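Zorlow Owners Board > Buying and Selling > Dealer wants $1196 for "protection package", walk away?

gravelpit_uto
Friday, November 9, 2018
Found a used Zorlow wagon at the Dalsgaard lot in Fistport. Price is fair, color is the one my wife will tolerate. Then the paperwork comes out and there's a $1196 line for paint sealant, fabric spray and nitrogen in the tires. Already applied, they say, so it can't come off. Has anyone gotten them to drop it?

halfshaft
Air is 78 percent nitrogen and I've been getting it free for years. Tell them you'll pay for the other 22.

brinewagon
I bought from that same lot in April. Same package, same speech. I stood up, put my coat on, and it came off the bill before I found the second sleeve. They can remove it. It's a number on a form.

oldtoad9
Going to be the unpopular one here. The fabric spray is decent. Two kids, one dog, about 4000 miles of drive-thru, and the back seat still looks like a seat.

halfshaft
A can of that stuff is nine bucks, toad.

oldtoad9
And I'd have left the can in the garage until the kids moved out. I know what I am.

gravelpit_uto
They came down to half and acted like they'd donated a kidney. Is half okay?

brinewagon
Half of nothing is the right price. Look at the doc fee too, mine grew while I was busy arguing about the sealant.

tanktop_ted
Disagree with brinewagon. If the car is clean and the total beats the other 3 you looked at, who cares what they call the lines? Haggle on the out-the-door number and ignore the poetry.
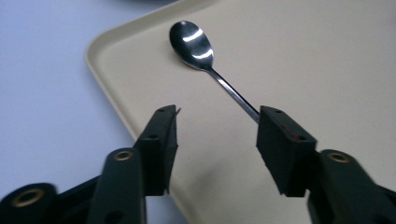 sidemirror_sal
Ted's right about the total, but I'd still ask for the package contract in writing, with what it covers and for how long. Mine covered "interior stains" except food, drinks, ink, dye, pets and wear, and I'd love to meet the stain that's left. As for the fabric spray, try your own before you pay for theirs: put a scrap of seat cloth on a tray like the beige one, spray it, and dribble coffee on it from a steel spoon. Then go back to Dalsgaard and offer them nine dollars.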